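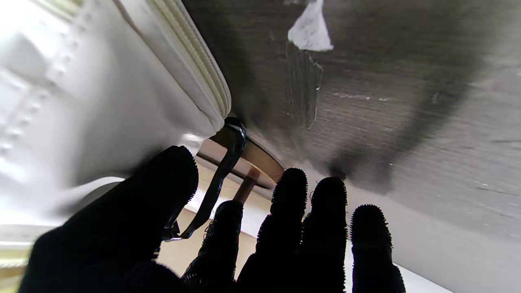
Chair cushion zipper keeps scratching my table

I bought a set of seat cushions for the kitchen in May and I can't get the covers to sit right. They are the thick white padded kind with a raised pattern on the top, made by Clenik. The cream zipper runs along the border and has a ribbed edge, and when I pile the cushions on the table to wipe down the chairs, that edge ends up right against the surface. The table is gray with a wood grain and it already has fine scratches and small white flecks in it. I don't know if the flecks are damage or lint from the padding. Two things I would like to know. Can the zipper be kept off the table somehow, and is there a way to clean the gray surface without making the scratches worse? I have been using a dry paper towel. The label inside the cover says machine wash at low heat and nothing else.

Posted by hastance_kitchen, Dec 23, 2025
373 views

graywillow5
Stop using the dry paper towel first. Paper drags whatever grit is on the table across it and you get more fine lines. Use a damp microfiber cloth with one drop of dish soap, go along the grain, then dry it with a second cloth.

For the flecks, try a fingernail on one of them in a corner. If it lifts, it is lint or dried cleaner and the damp cloth will take it off. If it stays put and you can feel a small dip, the top layer is chipped. You can cover chips with a gray wax filler stick from any hardware store. Warm it in your hand, rub it across the chip, and scrape the extra off with a plastic card. Test it underneath the table because the grays are never the same.

As for the zipper, turn the cover so the zipper faces the back of the chair, and put an old towel on the table before you pile anything there. If the cover is square you can turn it without taking the pad out. If it is shaped at the front you can't, and then I would sew a strip of cotton tape over the zipper. Stitch down one side only so it still opens. It takes an evening for a whole set if you do it by hand.

Close the zipper all the way before washing, and wash the covers inside out. Mine got wavy after I left one half open — it never lay flat again.

lo_presti_fan
just put them on the floor when you wipe the chairs? thats what I do

girumano8
The towel is good advice. I would add felt pads to the bottoms of anything that lives on the table, like a fruit bowl or a napkin holder. In our house those did more scratching than any zipper.

I don't agree about the wax stick for very small flecks. It looks fine for a week and then it picks up dirt and you have dark dots in place of white ones. I left mine alone and put a runner over the worst part. If you ever want to sell the table, say it has light wear and price it that way.

Don't sand it unless you are sure it is solid wood. A lot of gray tables only have the grain printed on.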